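Celer Filing Assistant: User Guide for Court Registries and Small Practices
Section 4. Asking for a Judge's Reassignment

Before you start, have the matter number handy and make sure you've been given the Lodging Party role. If you can't see the Applications tab at all, your office administrator (at Kolev that was Slavica Petkov, bless her patience) can switch it on for you in a minute or two.

1. Open the matter and choose Applications, then Reassignment.
2. Pick the ground you're relying on from the drop-down list. Prior involvement and apprehended bias are separate grounds, so please read both before you settle on one.
3. Attach the supporting affidavit as a single file of no more than 30 pages.

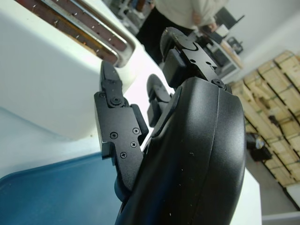 Affidavits need a bit of care at this point, and I'd much sooner you spent an extra ten minutes here than had the whole thing bounced back by the registry. Each exhibit gets its own cover sheet and its own label. Photographs are perfectly fine as exhibits, and the label should be short and plain: "white toaster and black robotic hand" will do nicely, with the argument kept for the body of the affidavit. Labels longer than 74 characters are trimmed when the bundle is built.

4. Press Check Bundle and wait for the green bar.
5. Fix anything listed in orange, then press Check Bundle again.

Note: the checker looks at layout only. It won't tell you whether your grounds are any good, I'm afraid!

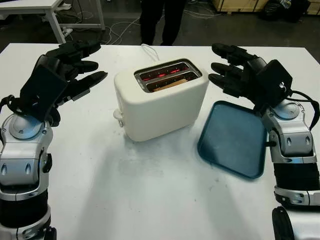 Page 126

6. Choose who is to be served. The other side's solicitors are filled in from the matter record, but do look them over, as firms change hands more often than you'd think.
7. Press Lodge. You'll get a receipt number, which you should copy into your own file notes.

Caution: once lodged, an application can be withdrawn but it can't be edited.
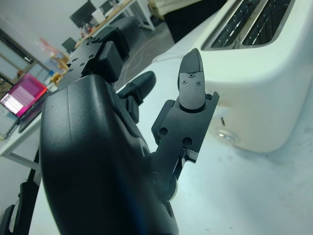
If you do need to withdraw, open the receipt, choose Withdraw and type your reasons in the box, which holds 1,000 characters. The hearing date stays in the list until a registrar has looked at it, so keep it in your diary until you hear back.

Section revised July 13, 2018, by Mirjana Hoxha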